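Wellow packing kit trial – progress report for April

Hi all, quick catch-up on where we've got to with the Wellow kit. You're paying for this trial, so I'll start with the part you'll care about most – I think it's worth keeping going, but I wouldn't sign the full Daltent service plan yet.

Setup was easier than I'd feared. The arm, gripper and software went in over two afternoons, and the Yurchenko manual is pretty good once you get past the first chapter. We've been putting it to work on cardboard boxes and power cords, which are the dull, fiddly jobs we bought it for. 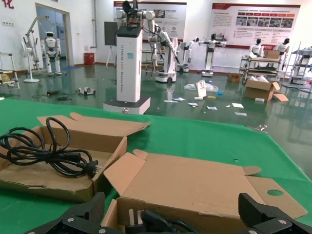
The cords are still the hard bit. They're springy, they never sit the same way twice, and a loop will happily hang itself over a flap. On our last batch the arm managed 80 per cent without me stepping in, and most of the misses were bad grabs near the plug. I've tried slowing the close of the gripper and that helped, so I'd like to do more of it before we change any hardware.

Support has been mixed. Emails get a friendly answer, but the colour-coded wiring guide we were promised still hasn't turned up, and I've asked twice.
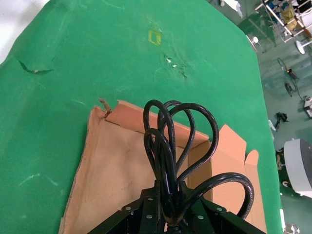 Khrystyna Marchuk
Trial Lead, Ultik

Next month I want to try flatter boxes and a few different flap sizes, and get a second person trained so it isn't always me at the controls (my partner would also like me home for dinner!). Budget's fine – we've got almost 10 hours of paid support left and I'm hanging on to those for the cord work. Could someone let me know if the spare finger pads can go on this order or the next one?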